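What We Talk About When We Stop Arguing
Project report for the seminar Thinking Together, by Pei-shan Poon

I picked this topic because of a fight about soup. My roommate and I disagreed over whether a bowl of cereal counts as soup, and it went on for most of an evening, and at the end of it I had changed my mind and couldn't say why. She hadn't given me a new fact. She hadn't caught me in a contradiction either (she'd tell you she had). So my question for this project is: when a conversation changes your mind, what did the changing?
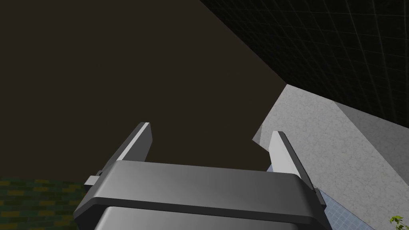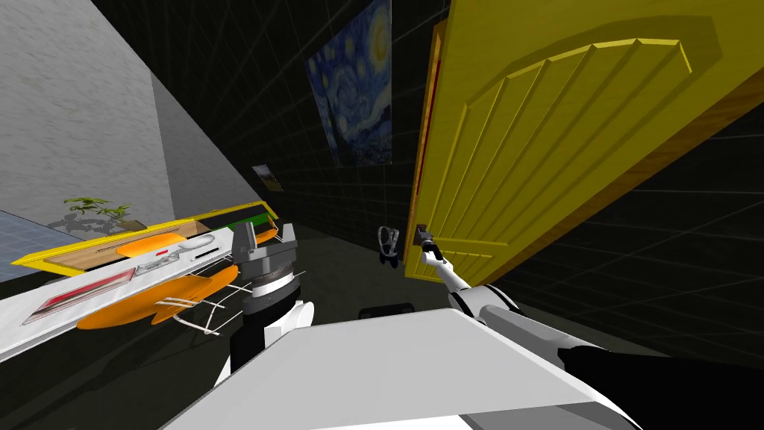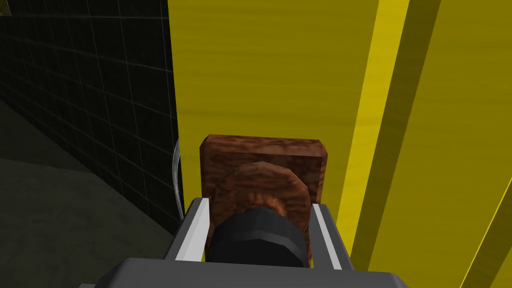

My first guess was "reasons," which is what you're supposed to say in a philosophy class. Somebody gives you a better reason than the one you had, you weigh it, you switch. I still think that's part of the story. But I wanted to look at real talk and not just the tidy kind in a textbook, where one person says "Is it not so?" and the other one says "It is indeed so" for ten pages.

So I set up a small discussion group. We met in the Garwood lounge in February, five of us counting me, always in the evening, always with snacks. Each meeting was 60 minutes on the dot, because I set a timer and was kind of strict about it. The rule was that one person brought a question they cared about and the rest of us had to help them with it. Helping could mean disagreeing! It just couldn't mean changing the subject. Afterward everyone wrote down where they had started, where they ended up, and the moment they thought they'd moved, if they had.

I typed up my notes from the recordings (everyone said yes to being recorded, and I've left their names out). The one transcript I did in full came to over 1000 lines, and I'm never doing that again. When I point to a line number below, it's from that one.

The question that night was whether you can owe something to a person you've lost touch with. The person who brought it, I'll call her R, had promised an old friend from middle school that they'd always be in each other's lives, and they weren't. She started out saying the promise had expired. Her argument was pretty good, too. Two twelve-year-olds made it, neither one knew what they were promising, and both of them had let it drop, so there was no one left to be wronged.

We pushed on that for a while. Someone asked if a promise can expire without anybody saying so. Someone else said a promise is like a library card, it just stops working after a certain point, and we spent way too long on library cards. R answered everything. Reading it over, I can't find one spot in the first part where she loses the argument.

Then at line 287 one of the others, who'd been quiet, asked, "What did you two use to do after school?" Which isn't an argument at all. R talked about walking the long way home along the tracks and splitting a bag of chips, and how the friend would always save her the broken ones because R liked them better. She kept going for a couple of pages. When she was finished she said, "Okay, I think I do owe her something. I don't think it's the thing I promised, though."

I've gone back and forth on what happened there. The way I see it there are two readings.

The first one says R got emotional and her judgment slipped. She remembered something sweet, she felt bad, and the feeling did the work that a reason should have done. If that's right then my project is mostly about how people get talked into things, and the quiet person pulled a trick without meaning to.

The second one says that R's first argument was about a promise in general, and what she needed was to see this promise. The memory wasn't a replacement for thinking, it was more of the stuff she had to think about. Before, she'd been describing two kids who didn't know what they were saying. After, she was describing somebody who paid attention to which chips she liked. Those are both true of the same friendship, but only one had been in the room.

I lean toward the second. My reason is the last thing she said. If she'd just been swept along, I'd expect her to grab the original promise back whole. She didn't do that. She split it up, kept part, and let the other part go, and that looks a lot like judging to me.

There's a problem with my view, and I want to be fair to it. Memories are picked. R could have told us about a time the friend was mean to her, and there must have been some. The question she was asked was a friendly question and it got a friendly memory. So what if the conversation only moved her because it happened to shine a light on one side? I tried this out on the group at our last meeting and one person said that's true of arguments too, you always pick which ones to bring up. I thought that was a good answer for a day or so. Now I think it only shows that arguments have the same problem.

Maybe what makes it okay is that other people are there. When I remember things by myself I can pick whatever I like and there's no one to ask, "Was she always like that?" In a group somebody might. In our meetings somebody usually did, but I notice nobody asked R that, me included. It felt rude. I'd like to know more about when politeness gets in the way of helping someone think, and I don't have much to say about it yet.

What I'd do differently: I would not run the meetings and also be in them. You can hear me on the recordings steering people toward things I wanted to write about, and it's embarrassing. I'd also have people write down where they stood before we started talking. We did it all afterward, so every "starting view" I have is itself a memory, told by somebody who had just spent an hour changing it. For a project on reminiscence that's a pretty big hole. R's starting view I can check against the recording. The others I mostly have to trust.

As for the soup thing, I asked my roommate if she remembered how she won. She said she didn't, she thought I'd won, and that she's been calling cereal a salad ever since.

Student Projects Page | Contact: Pei-shan Poon, Garwood lounge mailbox | Copyright the author | Back to top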